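Beschaffung von Robotersystemen - Skript zur 4. Einheit
Zsolt Veres, Stand: 5. Juli 2024
Mitschrift + Ergänzungen, bitte mit eigenen Notizen abgleichen

Thema heute: Investitionsplanung. Letztes Mal Lastenheft, das wird vorausgesetzt. Wer das Muster noch nicht hat: liegt im Kursordner unter März.

1. Was kostet so ein Ding wirklich

Anschaffungspreis ist nur der erste Posten. Im Übungsfall (Zirkdale, Betriebsgastronomie mit Getränkeausgabe) sieht das erste Blatt so aus:

Plattform mit zwei Armen: 174 Tsd. Euro
Hände, Kabelsätze, Ersatzfinger: 37 Tsd. Euro
Einrichtung vor Ort: 9 Tsd. Euro

Fehlt: Schulung, Wartung, Stellfläche, Versicherung, interne Stunden. Vor allem die internen Stunden. Werden fast immer vergessen, weil sie auf keiner Rechnung stehen.

Merke: Hände getrennt ausweisen! Verschleißteil, andere Nutzungsdauer als der Arm, also eigene Abschreibungszeile. Nicht mit der Plattform zusammenwerfen, auch wenn der Anbieter ein Paket anbietet. Gibt Punktabzug in der Klausur.

2. Aufgabe vor Gerät

Reihenfolge: erst Handgriff beschreiben, dann Greifer wählen, dann Arm, dann Plattform. Umgekehrt wird meistens teuer. Beschreiben heißt: Objekt, Lage des Objekts, Umgebung, Zielposition, erlaubte Fehler.

Beispiel Getränkedose aus Schublade. Klingt trivial. Fragen dazu: Stehen die Dosen oder liegen sie? Wie kommt die Hand am Schubladenrand vorbei? Wer zieht die Schublade auf - Roboter oder Personal? Wohin mit dem zweiten Arm in der Zwischenzeit? 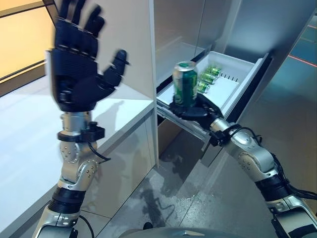 Abb. 1: Entnahme einer Getränkedose, rechte Hand am Schubladenrand, weitere Dosen liegend

Für die Planung interessant sind die Kabel außen am Arm. Im Angebot nachfragen: Schutzschlauch dabei oder extra? Bei Betrieb neben Möbelkanten unbedingt Position für Kabeltausch vorsehen. Außerdem liegende Dosen = andere Greifhöhe als stehende, beides in die Abnahmeprüfung schreiben.

Umbau am Möbel mitrechnen. Manchmal ist ein Einsatz in der Schublade billiger als eine bessere Hand. Beide Varianten durchrechnen, Ergebnis dokumentieren, auch wenn Variante B sofort rausfliegt.

3. Angebotsvergleich

Drei Anbieter im Übungsfall: Umine, Cocco, Huter.

Umine - Kauf, niedriger Einstieg, Wartung nur auf Abruf. Anfahrt wird einzeln berechnet.
Cocco - Miete, Hände inklusive, aber Laufzeitbindung. Kleingedrucktes zu Fingerschäden lesen.
Huter - Kauf mit Wartungsvertrag. 631 Euro im Monat, steht erst auf der letzten Seite des Angebots.

Nicht Preise vergleichen sondern Gesamtkosten über die Nutzungsdauer. Gleiche Laufzeit für alle ansetzen, sonst ist die Tabelle wertlos. Restwert vorsichtig, im Zweifel null.

Huter zum Mitrechnen: 631 x 12 = 7.572 Euro pro Jahr. Laufende Kosten, gehören ins Betriebsbudget und nicht in den Investitionsantrag. Wird gern vermsicht.

4. Zeitplan

Lieferzeit + Einrichtung + Testphase + Abnahme. Die Testphase bitte mit echter Ware und echten Möbeln, nicht auf dem Tisch des Anbieters. Zahlungsplan daran koppeln: letzte Rate erst nach Abnahme. Abnahmekriterien vorher schriftlich, mit Anzahl Versuche und zulässigen Fehlgriffen. Was zählt als Fehlgriff? Dose fallen gelassen, klar. Dose eingedellt? Nachgegriffen? Muss definiert sein.

Haushaltsjahr beachten. Bestellung spät im Jahr, Rechnung im nächsten - dann brauchts eine Übertragung der Mittel, vorher mit der Buchhaltung klären.

5. Aufgabe bis zum nächsten Mal

Kostenblatt für Zirkdale vervollständigen, Vorlage im Kursordner. Fehlende Posten selbst schätzen, Schätzgrundlage angeben. Zweiergruppen ok. Dazu eine halbe Seite: Welche Angaben zum Handgriff fehlen euch noch, um bei Cocco ein verbindliches Angebot anzufordern?

Abgabe als PDF, Namen aufs Deckblatt. Rückfragen in der Sprechstunde oder per Mail an Veres.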